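Ticket 3060 - Burger station, holders and tray
Site: Clerkgate, prep counter
Opened by: Bohdan Ostapchuk
Date: March 24, 2024
Status: Waiting on parts

Problem as reported
Stack slides toward the side rail when the patty goes on. Top bun ends up crooked. Happens more with wet lettuce. Cheese also tips over in its holder if the slices are cut thin.

Checked so far
Tray sits level. Rails are straight and wiped down. Swapped the Kravets holders for the Plillow ones with no change to the slide. Dried the lettuce on paper towels before loading - better, but the tomato still moves if it is cut too thick.

Order on the tray is lettuce first, tomato on top of it, then the patty. The cheese stays upright in the top left holder until it is needed.

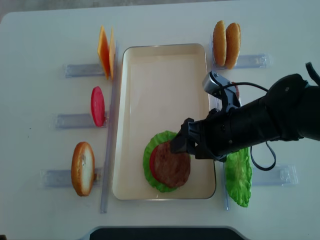 Steps for the next shift
1. Pat lettuce and tomato dry before they go in the holders.
2. Put the lettuce down flat and press the rib side under.
3. Set the tomato in the middle of the leaf and leave the edges of the leaf free.
4. If the cheese leans too far, load two slices together. A single slice folds.
5. Wipe the metal rim of the tray between burgers. Grease there gets onto the rails.

Parts
Spare holders ordered from the Dredville store, quantity 5. Delivery expected in May. Keep using the current set until then and leave this ticket open.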